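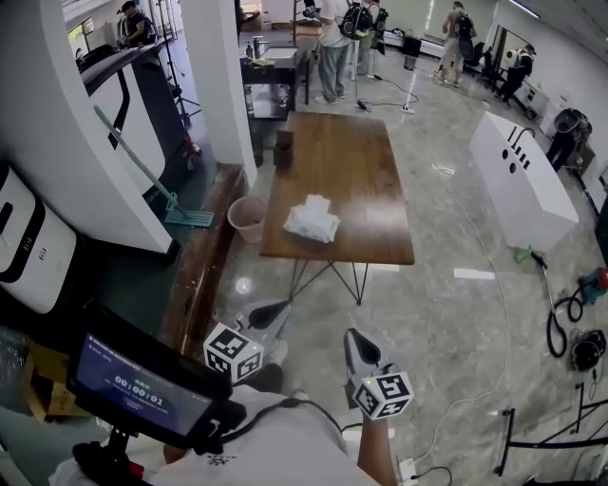 Qui doit débarrasser la table avant la fermeture de la salle ? La dernière personne qui s'en est servie, selon l'article 34 du règlement.

Rechercher sur le site Rechercher OK

Catégorie : Textes courts > Fictions de service

Mme Waltraud Wegener, responsable des locaux de la maison Stotley, constata que des serviettes en papier demeuraient sur la table. Elle en saisit M. Aqeel Mengal par la note 342. Celui-ci répondit que la corbeille se trouvait à côté et que l'usage en était libre. La note circula pendant plus de 150 jours. Mme Wegener prit alors les serviettes, les jeta et classa le dossier.

Dernière mise à jour : 5 juin 2025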